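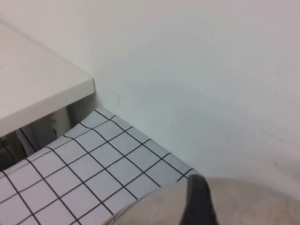
Can we please do the pots again, asked Nhyira Dogbe at the end of the last kitchen morning, and so the pots are coming back in October! If you missed it the first time, the idea is very simple. Everybody brings one pan they've half given up on, we put the kettle on, and we spend the morning getting the shine back and sorting out the cupboards those pans live in.

I loved how many people came in with stainless steel. I have always been a bit scared of it (I grew up with enamel and never got the hang of the stuff), but a soft sponge, baking soda and a little patience go a very long way. Go around in circles on the bottom, go up and down on the walls, and rinse with warm water before you decide you need to start over. Dry it with a towel straight away. Water spots are what make a perfectly clean pot look tired, and I say that as someone who let hers drip-dry for years.
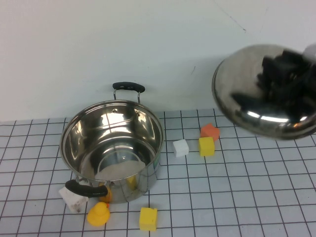
Don't skip the rivets, either. Grease collects in a little ring around each one on the inside wall, and an old toothbrush gets in there better than anything sold for the job. Same goes for the spot where the handle bracket meets the rim. Check your handles while you're at it - if one wobbles and there's a screw, tighten it before you put the pot away, and if it's held on with rivets, bring it along and we'll look at it together.

Then there's the question of what ends up in the pots. At the Bemley Street session we had a very lively talk about the kitchen as a dumping ground. Toys, chargers, batteries, pens, that one earring. My own stockpot had been holding birthday candles since spring! We agreed on a two-minute sweep before cooking: clear the counter, put each thing back in the room it came from, and only then get the pan out. It sounds like nothing, and it has made my evenings so much calmer.

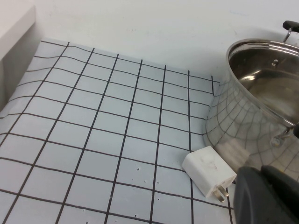
Steel pot with a small white charger plug beside it.

The recipe swap goes on as before. Türkmen, the grocery on the corner, is giving us onions and red lentils again, so there will be soup at noon for anyone who stays. Bring a jar if you'd like to take some home. The Stulitz Hall kitchen has 2 big sinks and plenty of hooks for towels, but not many towels, so pack one of your own.
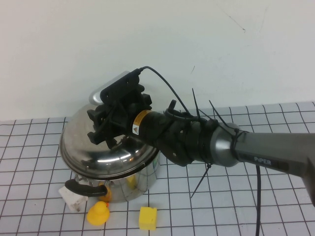 Lids deserve their own corner of the cupboard, and that's what we'll tackle after the soup. I used to stack mine upside down inside one another, and every morning began with a crash. Now the flat ones stand in a rack inside the door. A domed lid takes up too much room that way, so the shiny domed kind stays on its own pot, just like the steel one here, and the pair goes on the bottom shelf together. One reach and you have both.

Doors open at 9. Come with your worst pan and I'll bring mine!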